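Skisar Tidy Cell – bench sorting and pick-up station

Home > Equipment > Workcells > Skisar Tidy Cell

Order code: Triltura 342
Availability: made to order, next build slot in April
Sold and supported by Mahuika

Overview

The Skisar Tidy Cell is a bench station for teams who want to find out how far a machine can go with simple chores: picking mixed things out of a bin, putting them in another place, and starting again. It is used by toy repair shops, rental stores that get goods back in mixed boxes, and by schools of engineering. We sell it as a working tool with known limits. Please read the limits before you ask for a quotation.

The cell works with an arm that you already own. We deliver the bin, the clamps, the gripper fingers, the control box and the Drarkham picking software. Mounting takes one morning for two persons with normal hand tools. The bench must be flat and must not move when it is pushed by hand.

What it does well

Hard objects with clear edges, such as toy blocks and small toy vehicles, are the best material for this cell. Soft objects which come back to their form, like a sponge ball, are also fine if the grip force is set low. Objects may lie on their side or touch each other. The software chooses a grip from above, and when the grip fails it tries again up to 3 times before it leaves the object and goes to the next one. 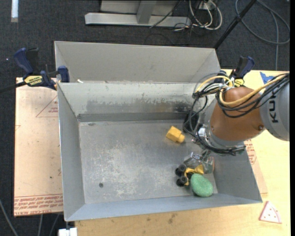 Can it clear up a child's room today?

The cell stays on its bench and works only inside its bin, so a person must still collect the things from the floor and bring them to it. A machine that goes through a room alone is a different product, and we do not offer one.

Where it is still slow

A person empties a mixed bin faster than the cell does, in every test we have made. In our long test at the Mahuika workshop the cell made 698 picks, and 200 of these needed more than one try. Most of the repeated tries were with objects pressed against a wall of the bin, where the fingers have little space to go down. Thin flat things are difficult for the same reason. Clothes, bags and anything with a loose string should not be put in the bin at all – the software does not understand them yet.

For a shop this means the cell is useful in hours when the bench is otherwise free, for example from 6 p.m. until closing. It does not replace the person at the sorting table during the day.

In the delivery

Metal bin
Bar clamps for the bench
One set of gripper fingers, one spare set
Control box with cables
Drarkham software, license for one arm
Printed manual in English

Not included: robot arm, bench, safety fence.

Care

Wipe the floor of the bin when dust is collecting. Scratches have no influence on the picking. Check the clamps before each longer run and change the fingers when they become cloudy or bent.

Questions before ordering go to Ewan Trevaskis at the Mahuika sales desk. Send him a list of your objects with their weight, and he will tell you which of them we have tried.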